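Shih-chieh Man has spent 17 years specifying adhesives, the last four of them at Hokstead, where she tests wall fixings for offices and rental housing. Her main complaint is with load ratings.

"The number on the package is a shear figure," she said. "It assumes the load runs straight down the wall. Most things people hang also pull outward, and the top of the pad starts to peel."
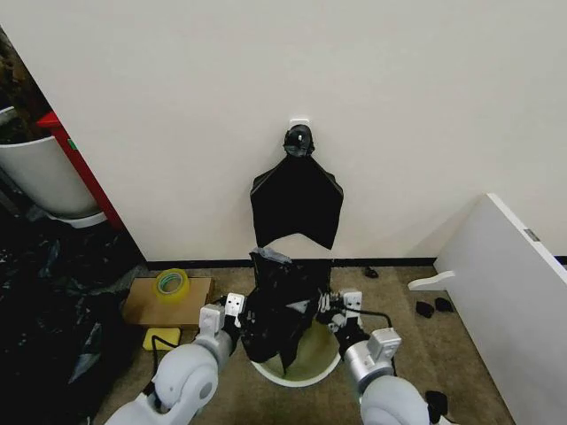 A small adhesive hook on an off-white wall, with a black item hanging from it.

Peel strength depends mainly on what is under the pad. Man divides interior walls into three groups: gloss paint, matte paint, and anything with texture. Gloss gives the most consistent bond. Matte paint holds more filler and less binder at the surface, so the paint film often fails before the adhesive does.

"You take the pad off and there is a disk of paint on the back," she said. "The glue did its job."

Her procedure is to wipe the wall with alcohol, let it dry, press the hook firmly, and leave it unloaded overnight.

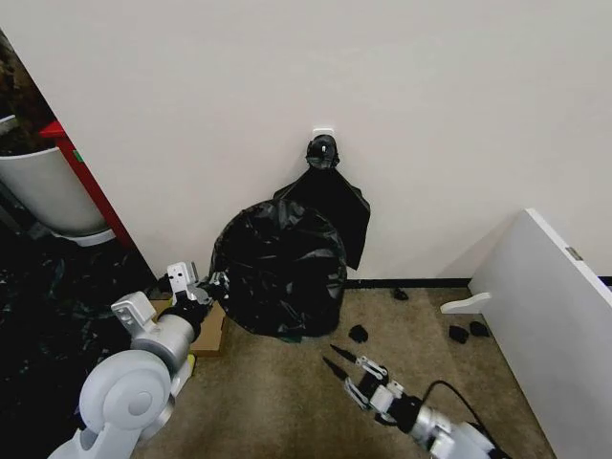
Charalambos Gavalas, who manages buildings for Rurkeck, follows the same steps but cuts every published rating in half. He also replaces pads after 2 years in rooms with outside walls, where temperature swings are larger.

Man considers the interval reasonable. "I would want humidity records before I extended it," she said. Her next round of peel tests begins in November.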